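Budget for spare gripper fingers, two-arm bench cell?

Planning a two-arm cell for putting capped tubes into a rack. Haster quoted 2,041 for the arms' spare fingers. Is one set enough?
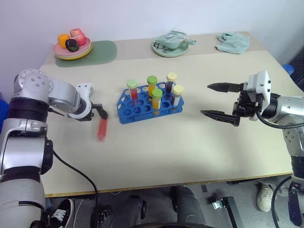
Lab Automation Group, Wolura

Answer 1
Buy 3 sets. Serrated jaws wear.

Answer 2
Depends on cycles. We budget 800 a year per arm, plus 200 for racks. Ask Rerison for lead times before you order. 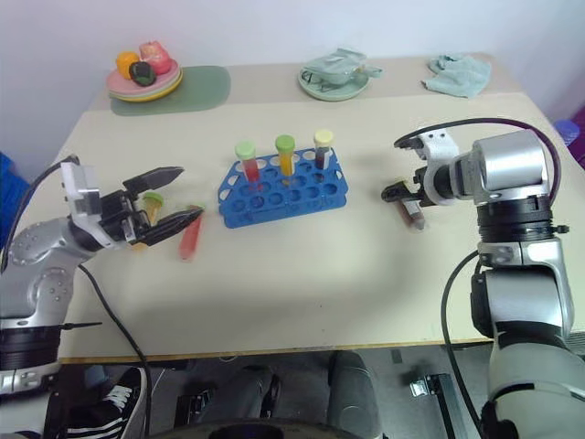

Rack with three capped tubes, one tube on the table

Answer 3
Same question here, following.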